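Workshop > Arms and Grippers > Faults and Failures

Gripper keeps hitting its force limit on cutlery
Reading time: 2 min

galleo_owner
Table-laying job, Galleo arm, stock fingers. Forks are fine. Spoons trip the force limit about 80 times in a day, and on Thursday it skipped the trip and flung one at the kettle. The log says error 445, "object state unexpected". Quite.

mild_torque
Is the fork too close? If a finger catches the neighbour while closing, you'd get exactly that.

galleo_owner
Fair question. They do sit close.

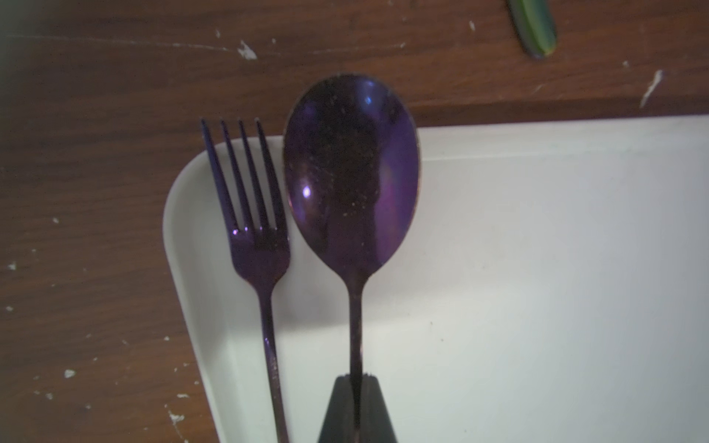 Wrist cam, purple fork and spoon on the white tray.

vulus_refugee
There's your trouble. Shiny purple metal. My old Vulus couldn't find the edge of anything glossy and closed wherever it fancied. Buy dull cutlery.

mild_torque
Disagree. The finger's at the spoon handle, so it found the spoon well enough. I'd move the fork over by 2 cm before buying anyone a new dinner service.

vulus_refugee
Finding it once isn't finding it every time. Ask my skirting board.

sump_plug
Never mind the finish — why is a force limit that can be skipped not the headline? Cut the speed and keep your face out of the way until that's sorted. Firmware 4 had a bug like this on mine.

galleo_owner
I'm on 4. Rolling back tonight, fork moved, goggles on. The kettle has been relocated.

sump_plug
Post the log either way.

Recent threads
Nukirberg base plate won't sit level
Tesfamariam controller: fan noise at idle
Emergency stop within reach, or merely nearby?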